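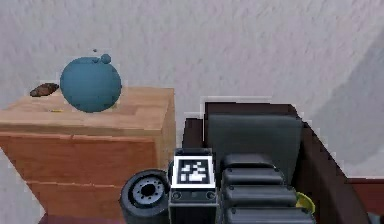 Zundel 5 kW turbine - furling too early?

stimbridge_off_grid
Posted 19/07/2023
Tower is 80 ft, guyed, 48 V battery bank. The spec sheet gives furling onset at 11 m/s. Mine starts to fold at 9 by the anemometer and output drops off hard. Logged 533 hours so far. Tail pivot is greased and moves freely. Anyone shimmed the tail stop on one of these?

tailvane
Where is the anemometer? If it's on the same tower below the rotor it will read low.

stimbridge_off_grid
Boom mount, 5 ft below the blade tips, on the prevailing side.

ohm_and_away
Then I wouldn't trust the 9. Rotor blockage plus tower shadow can account for most of that gap. Leave the tail stop alone.

S. Oláh
Disagree. Blockage won't give you 2 m/s on a rotor that small. Check the controller first. If the Popescu unit is unloading the alternator early, the rotor overspeeds, thrust goes up and it furls. Log rotor rpm against DC current and look for a step.

ohm_and_away
He said output drops when it folds, not before.

S. Oláh
At one-minute averages you can't tell which came first. Sándor here, I ran the same pair at Satetden for two winters. The cause was the diversion setpoint.

stimbridge_off_grid
Switched logging to 1 s. There is a current step at 203 rpm, then the tail moves. Bulk setpoint was low. Raised it, and will post the August data.

tailvane
Still move the anemometer before you quote a furling speed.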